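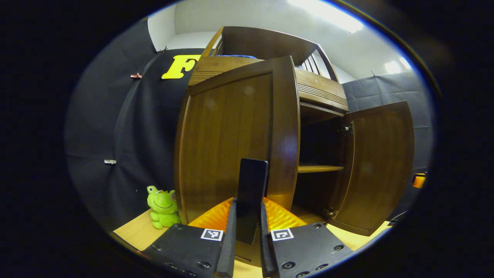
How much does it cost to keep a small wooden sailing boat on a swinging mooring for a year?

For us it came to £3234, including the lift out, the insurance and a new mainsail cover.

I had budgeted £3000, so we went over by £234. Most of the difference was £218 for a replacement riser chain, which the mooring contractor found worn when he lifted it in June. I can't complain about that. I would rather pay for a chain than find the boat on the mud.

Vimora is a 26-foot sloop that Aicha Soliman and I bought between us six years ago. We split everything down the middle and keep the receipts in a biscuit tin. We had her in a marina for the first two seasons and it was very comfortable, but we hardly used the shore power and we were paying for a shower block neither of us liked. The mooring means a row in the dinghy at each end of the day. In a fresh south-westerly that row is hard work and you get a wet backside.

We didn't go far this year. The longest trip was a passage along the coast with Ifeoma Olaniyan and her boat Lalto, which is a good deal quicker than ours. She had the kettle on by the time we picked up a buoy. We had the wind behind us most of the way out and then, of course, on the nose coming home. We gave up tacking after 6 hours and put the engine on.

The engine needs attention. It starts, but it smokes for longer than it used to, and Aicha thinks the injectors want looking at. I have asked Somtochukwu Olatunji to come down and give us an opinion before we order any parts. He rebuilt the one in Osagie and it has run well since.

Other jobs for the winter are the usual ones. The varnish on the coachroof has lifted along the port side and will have to go back to bare wood. Two of the stanchion bases leak. I also want to re-mark the anchor chain, as the old paint has nearly all gone and we have been guessing at the depth.

She is ashore now with the cover on. Relaunch is booked, tides permitting, and I still owe Aicha for half the antifouling.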